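Stekus arm kit: what you get for the money
Speaker notes, Mapplebeck makers' evening, Sep 28, 2018
Vy Nghiêm

SLIDE 1. Title. Wait for the people at the back to find chairs. Say thanks for having me. Mention I paid for the kit myself, so any bitterness is my own.

SLIDE 2. What Stekus sells. Gripper, wrist bracket, cable set and a year of their software, Brususura. Price is $1429. The arm is extra. Pause here, people need a second with that.

SLIDE 3. Unboxing. Keep it short. Manual is 70 pages and 8 of them are about safety stickers. The quick start card is good, say so. Bolts came in one bag, all sizes together, like trail mix.

SLIDE 4. The job. Pick up a small wooden block, put it on a kitchen scale, let go, read the number, take it off again. My niece did this at age two, without a license key. But it's a fair test, because a scale tells on you. If the fingers push down while they're closed, the reading is junk, so you have to open, wait, then read. 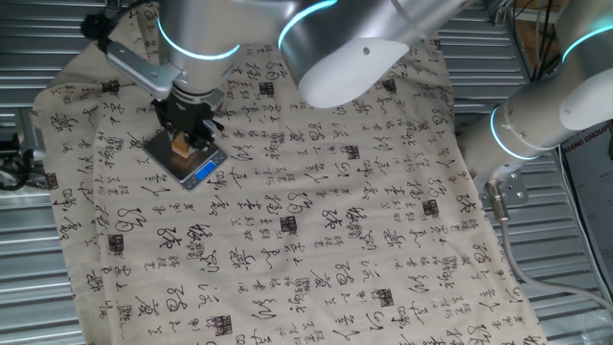 Brususura has a "place gently" setting. It has a slider. At the left end it is gentle, and at the right end it is a different product. I leave it at the left end and go make coffee.

SLIDE 5. Results. I ran 400 placements in May. Don't read the chart out loud, they can see it. Talk about the drift instead: readings crept up after lunch every day until I re-zeroed between runs. That one is on me and the scale, Stekus is innocent.

SLIDE 6. Complaints.
Software wants to update when you hit Start. Never before.
Error messages are polite and useless. "Motion was not completed." Yes, I was there.
Support is in Stustham and answers the phone until noon. Nice folks, though. Ask for the second-line desk.

SLIDE 7. Would I buy it again? Gripper yes. Bracket yes. Second year of Brususura, ask me when the invoice comes.

Questions. Someone will want to know if it can do eggs. I haven't tried eggs.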